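How to Untangle and Store a Pile of Charging Cables

If your house is anything like mine, there is a drawer somewhere that won't quite close, and when you tug it open you find every charging cable you have ever owned, holding on to each other for dear life. I put off dealing with ours until September, when the whole knot came out in one piece behind a flashlight I was trying to reach. It took me one pot of tea to sort out, and I rather enjoyed it!

You don't need much. Clear a table, a big one if you can, and fetch some twist ties or those soft hook-and-loop strips (I cut mine from a roll), a pencil, masking tape for labels, and a small set of drawers. Shallow drawers are best, in my opinion. Deep ones let you drop a second layer on top of the first, and then you are right back where you started.

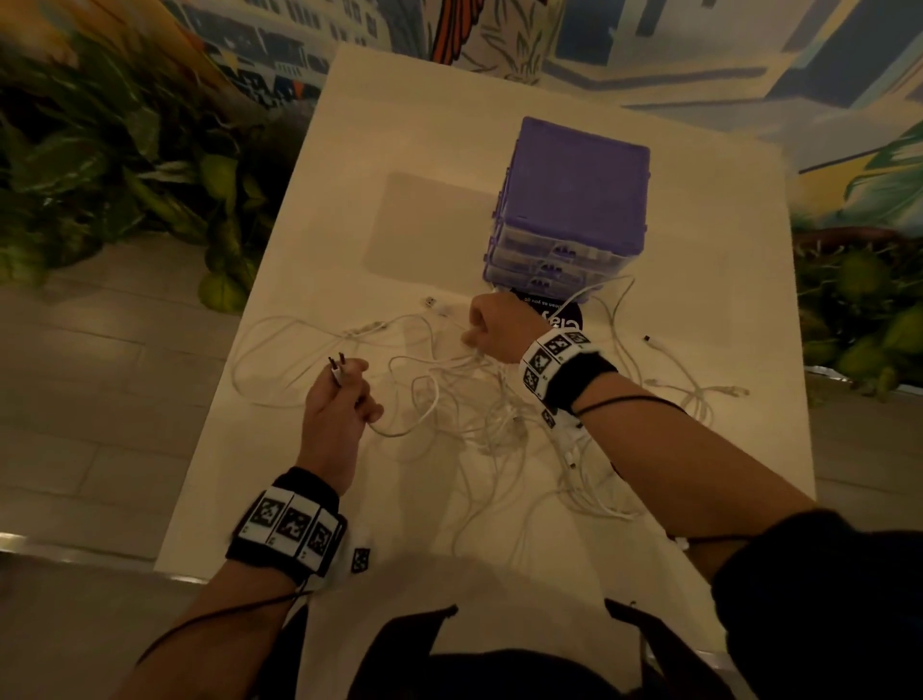
By Zulema Toledo | Home & Drawers | 12 comments

Start with the plugs. White cables all look alike once they are in a heap, so don't bother trying to follow one from the middle. Find a plug with prongs, pinch it between your fingers, and keep that hand where it is. With your other hand, gather the cable loosely a little way along and give it a gentle shake. You want the loops to fall open. If you pull hard, a loose tangle turns into a proper knot, and then you'll be picking at it with your fingernails until supper.

Work the free end back out the way it went in. A slim USB end will usually slip through a loop that a chunky wall plug won't, so I always feed the smaller end through and let the big one stay put. When you get stuck, put that cable down and try another. Very often the second one was what was holding the first, and when you come back to it the thing slides right out.

As each cable comes free, lay it off to one side and run it through your fingers from end to end. You're feeling for cracks, stiff kinks, or spots where the covering has split near the connector. Anything damaged goes in a bag for electronics recycling. Please don't wrap it in tape and give it one more year (I'm looking at my brother-in-law here).

Now the coiling. Hold one end in your palm and make loops a bit wider than your hand, letting the cable roll between your thumb and finger so it lies the way it wants to. Winding it tightly around your knuckles looks tidy, but it's hard on the cable right where it meets the plug. Fasten the coil in one place, snug enough to hold and no tighter.

For drawers, I sort by what's on the ends. Wall plugs with their cables attached go in the top, loose USB cables in the middle, and the oddballs at the bottom. My friend Constanza Bustos sorts hers by person, which works nicely in a house with teenagers. If you can see a little through your drawers you may think you can skip the labels, but white cables behind a colored front are only a pale blur, so write the labels anyway.

One last tip: leave some room in every drawer. Another cable will come along with the next gadget, and you'll want somewhere to put it that isn't behind the flashlight.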